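This page covers handing a kitchen task over to an arm at Pluvden. It's for shift leads and anyone who works the prep counter. You don't need to have set up an arm before, but read it through once before you start.

## Before you begin

You will need:

- the Ulell task sheet for your kitchen
- the Lolora simulator, with your kitchen layout loaded
- 2 people who do the job by hand at present

Don't skip the last item. The first layout we built was drawn up without the prep staff, and it put the arm exactly where people stand to reach the drawers. We redid the whole thing in February.

## 1. Write down the job as it is done now

Ask each person separately. Note what they pick up, where they put it and what they do while they wait. People leave out the small things, such as turning a tin so the next person can read it. Those go on the sheet as well.

## 2. Decide what stays with people

Mark each line of the task sheet **A** (arm) or **P** (person). Lifting and moving single items on a clear stretch of counter is usually an A. Tasting, checking dates and anything to do with allergens is always a P.

If a line could be either, mark it P for now. You can change it later – changing it the other way upsets people more.

## 3. Set up the pick in the simulator

1. Open the kitchen in Lolora and place the arm.
2. Put one plain object on the counter. Use a simple shape with no label.
3. Bring the hand over the object and check the clearance to the wall cabinet handles.
4. Run the pick 200 times, moving the object a little between runs.
5. Write the number of clean picks on the task sheet.

Our first batch gave 165. After we moved the base and slowed the approach, we ran a longer batch and got 223 clean picks before the first miss. Kamran Tanoli signs off the count for our site. Other sites should ask their own lead.

## 4. Walk the floor

Stand where the base will go and have a colleague open every drawer and appliance door nearby. Mark the ones that catch. Do this at a busy time, 11.30 or so, when you can see who passes behind whom.

## 5. Change the rota last

Leave the rota alone until the arm has done a full month beside the people who did the job before. At Pluvden the counter post became a checking post on the same grade and hours. It involves less lifting and more standing still, which not everyone likes, so we swap it at the break. Staff who want to learn the simulator are booked on to the Malik course in paid time. 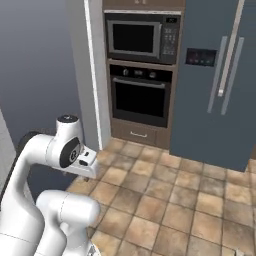
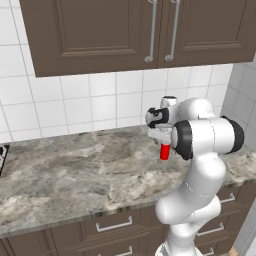
*Pluvden, February*

Both views come from the simulated kitchen. The second has the hand over the red cylinder used in step 3. Keep your own views with the task sheet, and replace them whenever the base is moved.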